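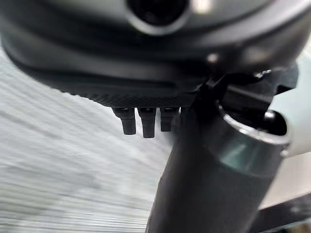 Work > Automation > Interviews

"I used to fold, sort, sweep and shelve. These days I mostly watch something else shelve."

The floor supervisor at Skummont, a chain of guest lodges with 13 properties, has had a Velo robot on her team since February. She agreed to talk on the condition that we leave her name out, and that we not ask whether the robot has one. (It does. The night shift picked it.)

Her staff handles the lounge rooms, where guests arrive in boots and expect slippers. Tidying them takes up more of the day than any guest would believe. "Management at Stokden did the math and told us 57 minutes a shift goes to footwear," she says. "I said that sounded low."

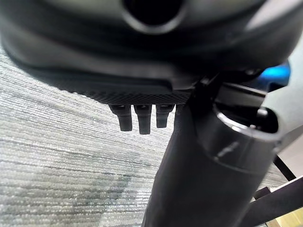
At work on the gray carpet.

The first weeks were humbling for all parties. Carpet was a headache, she says, and so were cables. "We had a training day that lasted until 9 at night. I learned the word 'gripper.' I also learned patience, which I'd been told I already had."

Did anyone lose a job? She takes a while with that one. There were 17 people on her crew when the contract was signed and there are 17 now, though two of them spend their mornings doing what the paperwork calls supervision. "They stand there with a tablet. One says it's the easiest money she ever made. The other wants her mop back -- he says at least the mop didn't need updates."

What has changed is the talk. People used to gossip across a room while they worked. Now they tend to watch the arm. 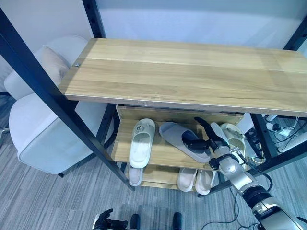

Hapeta, the contractor that services the machines, hears this a lot, and its site lead told us the watching wears off by the third month, after which crews complain about the robot the way they complain about the elevator. The supervisor is in month four and says the elevator is still ahead.

She would like a say in what it learns next. Her vote is for bathrooms. So far the reply has been a survey, and she has filled it in twice.

9 comments | 57 shares

Related
Who trains the trainer? A day at Stokden
Night shift, with batteries
Your new coworker needs a firmware update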